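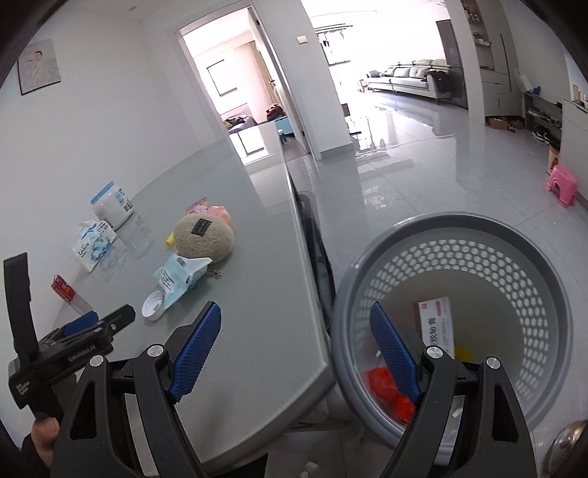 Thursday, July 12, 2018

Okay, finish tests, continued from the page with the coffee ring on it. Ghada Farah asked me yesterday where I'd gotten to with the oil and I had to admit that the answer was "four jars and a headache", so I'm writing it all down properly this time.

The stool seats for the Holtholm order are ash, sanded to 180 and wiped down. I did the test boards from the same planks so we're comparing like with like (last month I used offcuts from the rack and one of them turned out to be a bit of oak, which explains a lot). Board A got the Skavwood hard oil straight from the can. Board B got the same oil cut with thinner for the first coat, full strength after that. Board C is the Witano wax over shellac, and board D is my own tung and beeswax mix that I keep trying to sneak into every job!

A looked great wet and patchy this morning. There's a shiny stripe along one side where I didn't get back to it soon enough with the cloth. My fault. I was on the phone with Kwiatkowski about the missing box of webbing and by the time I'd hung up it had gone tacky. B is nicer, very even, and you can still feel the grain. If I had to pick right now I'd pick B. C is pretty but I put a water glass on it over lunch and it left a ring, so that's out for anything people are going to eat near. Seidu Tsikata says a second layer of wax would fix that. I say people don't rewax stools. We left it there.

D still smells like a candle shop and is still soft enough to take a fingernail. I'm giving it 10 more days before I let anyone laugh at it.

One thing about sanding. I went up to 240 on half of board A and the oil hardly soaked in at all on that side, so the color came out paler, and you can see the line right across the middle. 180 and stop. I keep wanting to go finer because it feels so lovely under your hand, and then I'm annoyed with the result every single time.

Drying: the back room is way too humid this week. Ghada moved the boards up to the shelf by the window and they came along faster there, though they also pick up more dust, so pick your poison. I've hung a sheet over the shelf with pegs and it sort of works. Can whoever runs the belt sander please do it before lunch and leave the afternoons for finishing? I'll put a note on the door too.

Rags – hung flat on the outside line, one by one, not balled up. I found 3 scrunched together on the bench on Tuesday and they were warm. Please, please don't. The lidded metal can by the back door has water in it, use that if it's raining.

Still to do: second coat on B, rub out the stripe on A with a gray pad and see if it can be saved, ask Skavwood if the thinner changes the cure time (the label doesn't say). Seidu wants to try B on one of the curved legs as well, end grain and all. The end grain will drink it, so put a coat on there first and come back to it.

Also we're nearly out of lint-free cloths.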